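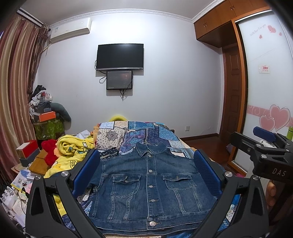 Seamstress or Tailor Wanted, Part Time, Landry Mending Room, Brullcombe

We are a small clothing repair shop on Pevton Street, and we're looking for a kind, patient person with good hands to join us at the mending table in May. People bring us the clothes they can't bear to part with (school coats, wedding shirts, a grandfather's work pants) and we do our best to send them home ready for more years of wear. If that sounds like a nice way to spend a morning, please read on!

The job is 2 mornings a week to begin with, with more hours in the fall if you'd like them. You would be hemming, patching, replacing zippers, turning collars, and chatting with customers at the counter when the bell rings.
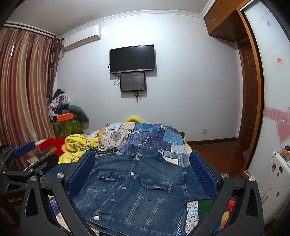
Denim makes up a good share of our work, and we'd love to hear from someone who enjoys it. You should be comfortable sewing through thick seams on a heavy machine, and you should know your way around metal buttons, from the round silver ones down the front of a jean jacket to the small one on a pocket flap. Matching pale topstitching on blue denim takes a good eye and a steady foot on the pedal, and we're happy to sit down with you while you practice.

You don't need a diploma. We would like to see at least 5 pieces you have repaired or altered, and it's perfectly fine if they came out of your own closet. We have a Tradar walking-foot machine and two older ones that need a little coaxing.

To apply, write us a letter telling us a bit about yourself and what you like to sew, and drop it off at 917 Pevton Street, Brullcombe, or just come in and say hello. The kettle is usually on.

Posted 12 March 2018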